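Orest Ostapchuk took the night ferry to Vostelham with his father's accordion in a fish crate, wrapped in two blankets. The case had split years before and his father had never bought another one.

He was going to sell it. A man named Birger Løken had written to say he would pay 2000 for it, if the reeds were good. Orest did not know if the reeds were good. He could play one waltz and the first half of a second.

The ferry was half full. He sat by the snack counter, where a woman in a green coat was doing a crossword and drinking tea from her own cup.

"Is that fish?" she asked.

"No. It's an accordion."

"It smells like fish."

"It's the crate."

She nodded and went back to her crossword. After a while she told him her name was Assunta Pagano and that she had crossed 336 times, going by the stubs she kept in a drawer. Her sister lived on the other side. They didn't get along, but the sister had a bad hip and somebody had to do the windows.

"Who taught you to play?" she asked.

"My father. He tried to."

"Is he dead?"

"In February."

She put the pen down. "Play something, then. It's four hours and they've turned off the television."

He said he wasn't any good. She said she had not asked that. So he took the accordion out of the blankets and played the waltz, too slowly, with the low C sticking the way it always had. A boy came over from the window seats and stood watching the bellows. The man at the counter kept wiping the same tray.

When it was finished he started the second one and stopped where he always stopped.

"Go on," said the boy.

"I don't know the rest."

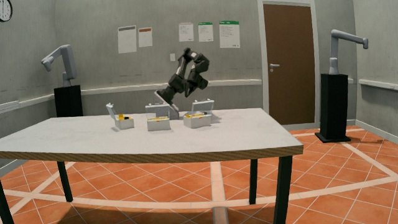 *Page last changed: November 2024*

Løken was waiting at the top of the ramp in a gray van with the heater on. He was younger than his letters. He opened the crate on the passenger seat, pressed the keys one after another, and wrote in a small notebook.

"Low C sticks," he said.

"It always did."

"I can fix that. New leather, a bit of cleaning. I'd have to take 30 off the price." He looked up. "Are you all right with that?"

Orest watched the cars coming off the boat. Assunta Pagano was walking up the ramp with her bag, holding the rail, and she did not look over.

"How long would it take to fix?" he asked. "If it were just the fixing."

Løken closed the notebook — he didn't seem surprised — and turned the heater down so they could talk.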